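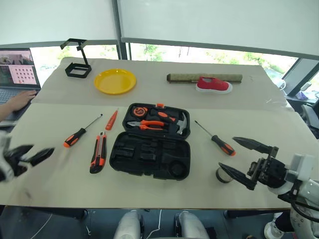

3. Montaje de los estores Notura

Antes de empezar: medir el hueco dos veces, arriba y abajo. Si no coinciden, vale la medida menor. Ancho máximo por estor, 3.000 mm. Para ventanas más anchas, dos estores y soporte central (ref. 313, se pide a parte).

1. Marcar los soportes a 100 mm de cada extremo. Lápiz, no rotulador.
2. Taladrar. Broca de 6 en pared, de 3 en madera. Aluminio: ver sección 5.
3. Atornillar los soportes sin apretar del todo.
4. Encajar primero el lado de la cadena, luego el pasador. Tiene que sonar un clic.
5. Nivelar y apretar.
6. Bajar el estor entero y subirlo tres veces, despacio.

Nota: si la tela se va a un lado, bajar del todo y pegar una tira de cinta en el tubo, en el lado contrario al que se desvia. Repetir el paso 6.

PRECAUCIÓN. Cadena siempre tensada con el fijador de pared. Riesgo de estrangulamiento para niños pequeños. Sin fijador no se usa.

Limpieza: paño seco o apenas húmedo. Nada de lejía. No enrollar la tela mojada.

Modelos Zavala y Drovdale: mismo montaje, pero el pasador va a la izquierda. Recambios, en el distribuidor Brerarora, con el número de la etiqueta del tubo a mano.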